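Chapter 3
Comparing Grippers: Fingers First

Sigrún Hviid and Volodymyr Derkach

What you need before you start: chapter 2 (mounting and wiring), a set of vernier calipers, a notebook you don't mind getting greasy. Motor theory can wait till chapter 5.

Most people pick a gripper by its motor. Big number, must be good. Then it drops a tomato and they buy a bigger motor. We start at the other end, with the fingers, and work back. Cheap to change, quick to print, and most of the failures in our own log were down to them anyway.

Three grippers run through this chapter. The Doltska, two flat fingers on a parallel slide. The Netetti, hinged, so the tips swing in on an arc. And the Hevness hand-held tool, same finger mounts as the Doltska but you carry it yourself and a camera rides behind the fingers. Each one gets the same 54 objects and the same table of results. You will fill in your own table in section 3.4, don't copy ours.

3.1 What the camera gets to see

Before any gripping, look at the view. A camera behind the fingers sees them all day long, and anything they cover is lost to the controller. Open the gripper fully, take one picture, study that. Then a second one with it closed.

Three things to look for. How far up the picture the tips reach. How much space is left between them. Whether the stuff past the tips is any use to you.
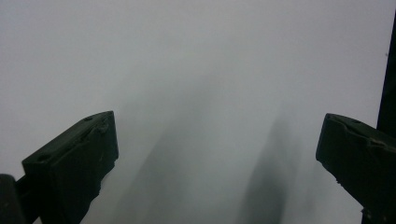
Fig. 3.1 Fingers open, nothing held. Tips at nearly the same height, background pale and without detail.

Start with the fingers in Fig. 3.1. Both dark, easy to pick out against the grey, edges sharp enough to trace by hand. Good news if your controller has to find the tips. Now try the gap. Two soft grey shapes in there and no clear outline on either, so we would not ask anyone to name them, let alone measure how far off they are. Put a picture like this down as "fingers yes, target no" and move on. Don't throw it out, you'll want it for the exercise on rejecting bad views.

Look at the left finger as well. The inner side is uneven, a bit chipped looking. Note that sort of thing in the table under Condition, becuase two fingers off the same drawing can grip differently and you will want to know which one you had on.

3.2 Fair tests

Same object, same spot, same closing speed. Change one thing. Sounds obvious, gets skipped every year. Sunita Kincaid's group at Hong ran 200 grips in July and had to bin the lot, the finger pads had been swapped halfway and no one wrote down when.

Our rule: 10 grips per object per gripper, then a break to check the screws. If a finger has worked loose, the whole set of ten is run again. Yes all of it.

Write down misses by type:
slipped out
never closed on it
closed, but knocked it over first
controller stopped by itself

The last one is not the fingers fault, so keep it in its own column. We come back to it in 3.5 with the two controllers side by side.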